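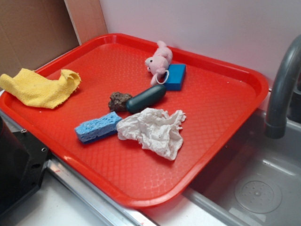

Teaching is what we do at Illow, and our students happen to have two fingers and no common sense. My name is Henrike Brandes, I started the company with Hauke Petersen, and if you've landed on this page you probably want to know who we are and what we get up to all day. Mostly we steer robot arms by hand or from a set of controls, over and over, until there's enough good practice on record for the arm to have a go by itself. We like kitchens best. A red tray by the sink with a sponge, a crumpled paper towel and a pink plush toy on it will teach an arm more about real homes than a neat row of blocks ever did for us (and we used blocks for a whole year, so I'm allowed to say that!).

Hauke and I met at Jasińska, where we both wrote motion code line by line. I loved it, he hated it, and one December he rigged up a spare pair of handles so he could just move the thing himself. His first demonstration was terrible. His tenth was better than anything I'd written that month, and I was pretty grumpy for a week. Then I asked if I could try.

These days a normal job for us is 200 demonstrations of one task, and we'll do more if the task is fiddly. Soft things are fiddly. Cloths fold under the fingers, paper towels go flat or bunch up, and a person at the controls has to decide where to pinch without being able to feel anything. Our longest job so far, for Dodard, ran to 870, and I still dream about it a little.
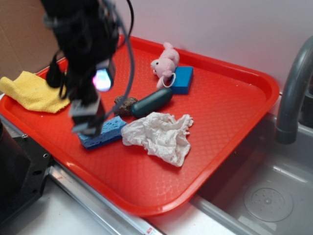 Belmiro Godinho told me in his first month that he'd been going too fast, and that the arm was picking up his bad habits along with the good ones. I've repeated that to every new person since! We now ask everyone to slow down before the fingers close, to let go cleanly, and to keep the messy tries in a folder of their own so we can look at them later. Some of them end up being useful, especially the ones where the operator misses, backs off and gets it on the second attempt.

We're a small team and we all take turns driving, me included. Uwe Stüber keeps the arms running and is the best of us with a cloth, which annoys Hauke no end. Finn Heitmann goes through the recordings and sends back the ones he doesn't like, with notes.

If you have a task in mind, write and tell us what a person does with their hands, start to finish, in plain words. You don't need to know a thing about robots. Visitors are welcome too, and yes, you can have a turn at the controls.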